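How do I get felt to stop pilling on a seat cushion?

Asked by Florêncio Magalhães, 19th April

Hi all! I re-covered our window bench in September with dark gray felt from Closlow (it was on sale, I couldn't resist) and I'm already seeing little fuzz balls right where everybody sits. The cat isn't helping. I've tried a lint roller and it just takes off the hair and leaves the balls. Is there a way to shave it without ruining it, or should I start over with something tougher? I have 3 yards left over and I'd love to use it if I can.

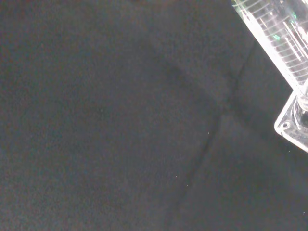 2 answers

Valter Mota
Don't start over yet! I've got the same kind of fuzzy stuff on a footstool and I go over it with a cheap battery fabric shaver every 20 days or so. Pull the cloth tight with your other hand first, any dip or fold is where the blades bite and then you've got a hole (ask me how I know). Go light, a couple of passes, then brush it all one way with a clothes brush. Do a test patch underneath. And what's it made of? Wool settles down after a few shavings in my experience, acrylic pretty much never does.

tulix_fan
I'd just get real upholstery fabric, felt is for crafts. Save the leftover for coasters or under chair legs or whatever. Mine only lasted one winter.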